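The Grip Fault at Pliltell

Three in the afternoon, May, and the arm at Pliltell has stopped believing its own fingers.

That's how Han-gyeol Nam puts it anyway. She runs the sorting cell at the Fontes workshop, a two-armed rig that picks up rolls of thread seal tape and puts them in a bin. Dull work. Plumbers' stuff. The kind of job you give a robot so you can find out where it breaks.

It broke at pick 1558.

The software, a package called Clurkolik, logged a good grasp. Force reading fine, fingers closed to the right width. Then the arm swung back over the bin, opened up and dropped nothing. The roll was still on the table. The log said delivered. So it went on to the next one, and the next, logging every one a success, and the count on the screen climbed to 1934 before someone walked past and looked.

"A dropped roll I can live with," Nam says. "A dropped roll with a green check mark next to it, no."

Worse was what happened on the way. With the cell sure that the table was clear, the second arm got permission to move through the same space. The two wrists passed within 3 inches of each other. No contact. The stop button was on the far side of the rig, behind a shelf, which is its own story and has now been fixed.

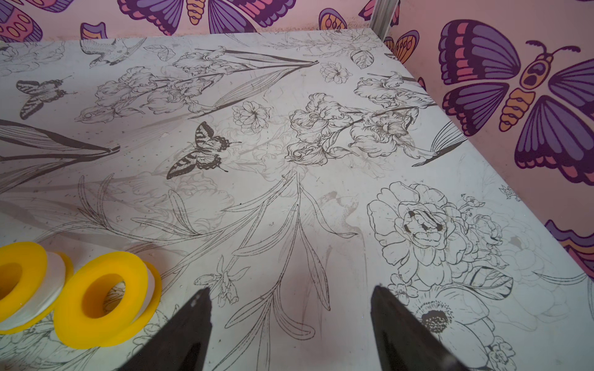
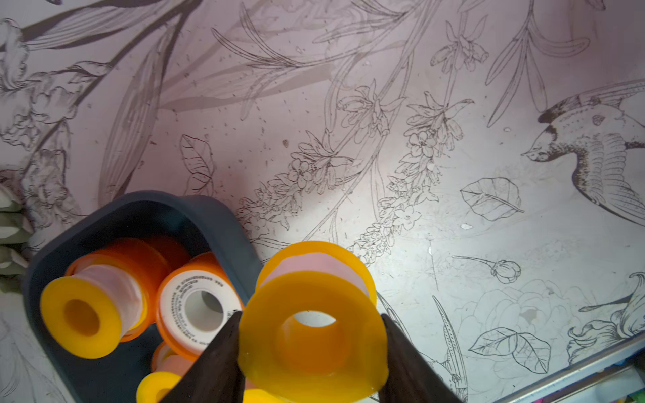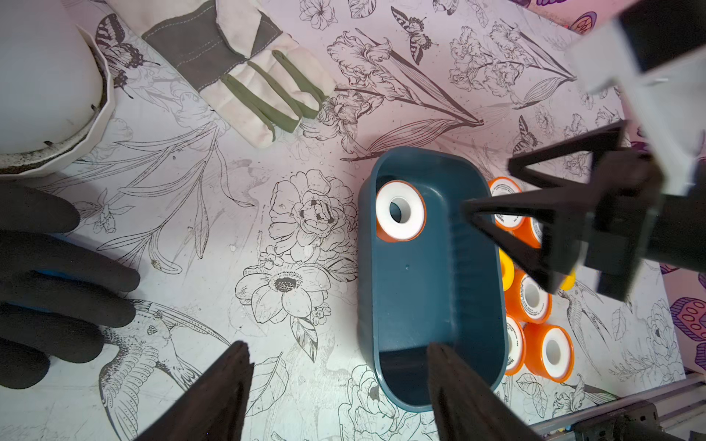
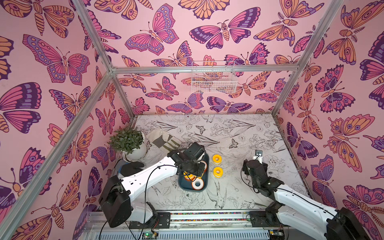 Tape rolls and grippers in the Pliltell cell.

So what went wrong? A spring, mostly. Each finger has a small sensor that reads how hard it is being pushed, and on one of them the return spring had gone weak. It stuck slightly in. The finger felt pressure all the time, roll or no roll. Clurkolik checks the pressure and the width — but the width limit had been set loose back in the winter, to cope with mixed sizes, and it was never set back.

Two small things. Either one alone gets caught.

Nam's team pulled 178 grasps out of the log and went thru them by hand, video on one screen, numbers on the other. Slow going. The false ones had a flat line where there should be a little dip as the roll settles, and that dip is now what the new check looks for. No dip, no check mark, and both arms hold where they are until a person clears it.

It makes the cell slower. She's had complaints about that, from the Zemesau office mainly, where the throughput chart hangs on a wall and used to look a lot better. She sent them the clip of the two wrists passing. The complaints got shorter.

There are still holes. The new check doesn't know a roll that slips halfway thru the swing, only one that was never there. A second look over the bin would catch it, and that's half written. The springs get swapped on a schedule now, with the old ones bagged and labled in a drawer.

Nam wants the stop button moved again too. It's in reach from the front, she says, but you have to lean. She's asked for one on each side and is waiting on the part.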